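2/17/22

# Basketball Statistics for Club Scorers, Unit 4: Streaks and Milestones

Notes by Benedek Vass. Please read these before the tutorial and bring your own scorebook. The practice league is the same one as in Unit 3, with the clubs Cedis, Willetti, Oksanen and Rutel. 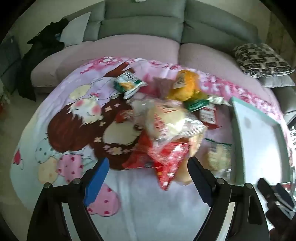
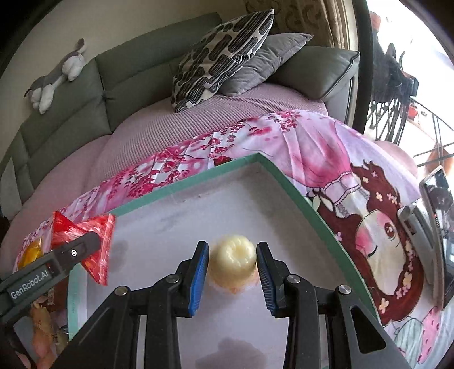
*First photo: round table and sofa. Second photo: tray with a small ring-shaped, cake-like food.*

## 4.1 Consecutive games

A streak of games played is counted by the club's games, and the calendar has no influence on it. If Cedis have no fixture for three weeks, the streak of a Cedis player stays as it was.

- A player must enter the court while the clock is running. To sit on the bench in uniform is not enough.
- Pre-season games in August are not counted.
- If a game is abandoned and replayed, we count only the replay.

A streak of **games started** is a separate record. The Willetti centre in our tables has played 339 games in a row, but she has started only the last 27 of them. Many students mix these two numbers, so please write the label beside each one.

## 4.2 Career totals

A milestone note has two parts: what the player needs, and what she will reach. The Oksanen guard has 2,192 career points. For a milestone of 2,200 the note will be:

> With eight more points, she reaches 2,200 for her career.

Write "needs eight more" only when you have checked the total against the signed score sheets — the league website is sometimes one round behind.

For assists and steals we use steps of 100. For blocks, a smaller step is allowed, as the totals grow slowly.

## 4.3 Players who change clubs

Career totals go with the player. Club totals do not. When a Rutel forward moves to Cedis, her club total at Cedis begins from zero, and her Rutel total is kept in case she comes back.

## Homework

1. Write one milestone note for each club.
2. Find the error in the Rutel table (column of rebounds, second page).
3. Read section 5.1, on corrections after the final buzzer.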